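4.2 Grasp State Estimation from the Wrist View

The planner described in Section 4.1 hands over control once the fingers are within closing range of the target. From that point the depth data is of little use, as the fingers block most of the object and the remaining surface is too close for the sensor. We therefore run a separate estimator on color images alone. It takes one wrist image and the current finger opening, and returns three values: the offset of the object from the midline between the fingers, the tilt of the object axis relative to the approach direction, and a contact score for each finger.

The estimator is a small convolutional network with a shared trunk and three output heads. We trained it on wrist images collected with the hand-held version of the gripper, which has the same finger geometry as the arm-mounted version and lets an operator record grasps without a robot in the loop. The training set holds 4000 images. A further 1193 images, taken with objects that do not appear in training, were set aside for testing. Labels for offset and tilt were drawn by hand by two annotators using the Vernitz labeling tool, and any pair of labels that disagreed by more than the tolerance in Section 3 was drawn again.

Cylindrical objects with printed lids caused the most trouble in early versions. When the camera looks at such an object from above and slightly to one side, the lid becomes an oval, and its long axis depends on the viewing angle as well as on how the object sits in the grasp. The print adds a second problem. A figure or a ring of text on the label has edges that are as strong as the rim of the lid, and the first network often fit the oval to the artwork. Figure 6 gives a case of this type, with a glossy label inside a bright red rim and a streak of glare over its upper part.
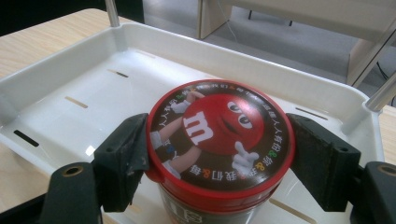
Figure 6. Wrist view of a cylindrical M&M's container held between the two gripper fingers above a white slotted tray. The rim of the red lid is the edge used for the tilt estimate; the printed character and the ring of Chinese text are distractors.

We made two changes in response. The first is a rim loss. During training, the network predicts a thin mask for the outer rim of the lid, and the tilt head reads its features through that mask. Edges inside the rim still reach the trunk but have little weight in the tilt output. The mask is dropped at run time if its total area falls below a fixed threshold, in which case the controller falls back on the last valid tilt. The second change is in the augmentation. We paste random prints onto the lids in the training images, rotate them about the lid center, and add bright streaks to imitate glare. The prints come from the Andanance texture set, and none of them match labels in the test images.

Contact is handled differently. The network looks at a narrow strip along the inner face of each finger and scores whether the pad is against the object. In Figure 6, the lid and the pads differ strongly in color, so the strips are easy to read. Dark objects are harder - the boundary between a black pad and a dark wall can vanish in shadow - and for these the controller also checks the motor current before it reports a closed grasp. We require both contact scores to stay above threshold for 2 consecutive images before the lift is allowed to start.

The estimator runs as a node in the Illier control stack and publishes at the camera rate. Messages carry the time stamp of the image they were computed from, and the controller discards any message older than its own last command. This check was added after Taha Bensaid traced a series of late lifts to a queue that kept stale estimates while the log was being written to disk. The logging code now runs in its own process.

Training was stopped at 2000 steps for the contact head and continued for the other two heads with the trunk frozen. Longer joint training improved the tilt output slightly but made the contact scores less stable on the test objects, so we kept the shorter schedule. All weights used in Section 5 come from the same run. The tilt tolerance was chosen by Ashraf Ouali from bench tests on the Alaoui arm and was left unchanged for all objects, including those with no visible lid, for which the tilt head is switched off and only offset and contact are passed to the controller.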